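I have been meaning to write about kitchen scales for months, and since it is October and raining sideways in Leduvcombe I have run out of excuses not to. Make yourself a cup of something first, because you know how I go on.

For most of my cooking life I measured by eye. My mother did, my aunts did, and if you asked any of them how much water went into the dough they would say "until it is enough" and look at you with pity. I still think there's a lot to be said for it with soups and stews. But then I started making cordials and syrups for the Lovwood market, and a syrup doesn't care what your aunts said. The first batch of rosehip I made by eye was so thin that it ran off the spoon like tea, and the second set in the bottle and had to be coaxed out with a knitting needle. (It tasted lovely. It was very slow.)

So I bought a scale, a plain digital one, and put it on the worktop where the bread bin used to live. The bread bin, poor thing, is called Filip, after the cousin who gave it to us, and Filip now sits on top of the fridge where only my husband can reach him.

The first thing I learnt is that you want the scale in one place and you want to leave it there. Mine used to go back in the cupboard after every use, and I would pull it out and plonk it down half on a tea towel and wonder why the numbers wandered. Now it has its own spot, flat and clear, with a bit of room all round so that nothing leans on it. If your worktop is precious, put paper down first. I use the brown sort on a roll, because it takes a drip without fuss and you can write your weights on it as you go - far better than the backs of envelopes, which I lose.

The second thing is the cup. Put the empty cup on, press the button to bring it back to nothing, and then pour. I know that sounds too simple to need saying, but I went a whole summer taking the weight of the jug away in my head, and my head is not what you'd call reliable after supper. For a small amount, 150 grams of syrup, say, a light little cup is much nicer to work with than a heavy jug, and you can see where you've got to.

Pour slowly, and look at the number more than the cup. The display on mine is a moment behind my hand, so I stop a touch early and let it catch up before I add the last drops. I wrote 1,029 on the paper once where I wanted a thousand and thought, well, Iman Benjelloun, that's what comes of chatting while you pour.

Cup, scale and bottle, and plenty of brown paper.
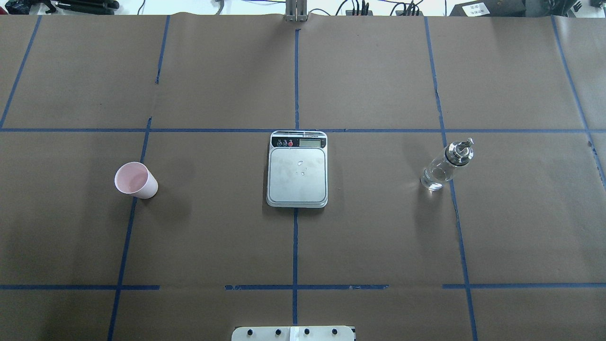
Blue tape, two strips crossing on plain grey.

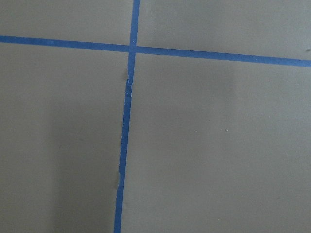
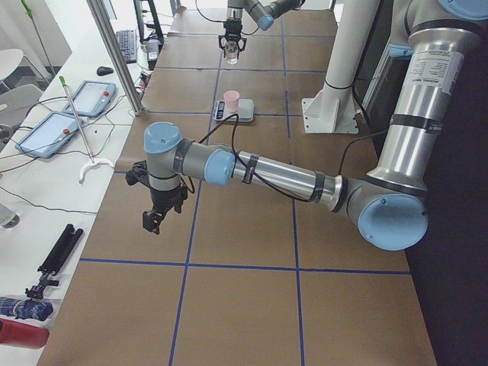
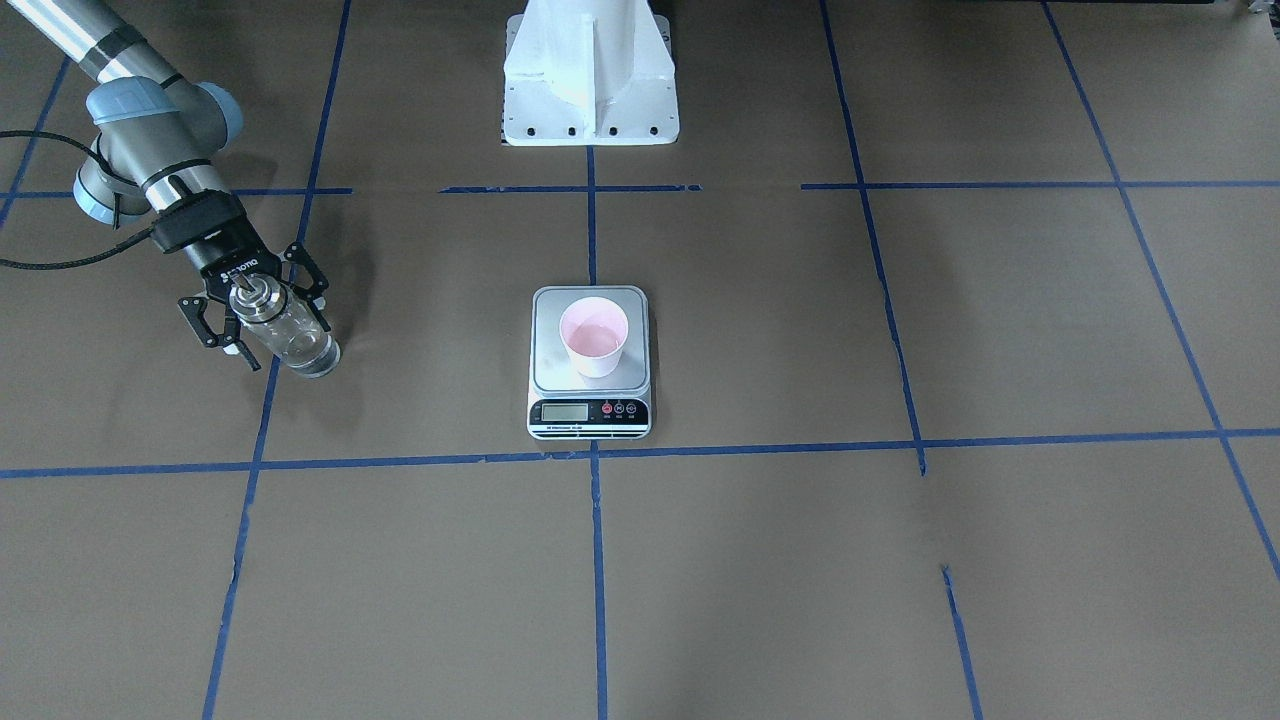

Bottles are a subject all of their own. I like clear glass for the finished cordial, because half the pleasure of rosehip is the colour, and I like a cap that screws down properly. I used to buy fancy ones with the wire and the rubber ring, and they do look handsome on a shelf, but the rings perish and then you're hunting through drawers for a spare the night before market. The plain ones I get now come from Skorkora, the little shop behind the chapel, and the lady there lets me have them by the tray if I bring back the cardboard.

Next time I'll write out the rosehip properly, with weights, as I have promised it to at least 2 of you and I do feel bad. You'll need a good big pan and a piece of muslin, and start looking at the hedges now, before the birds have had the lot.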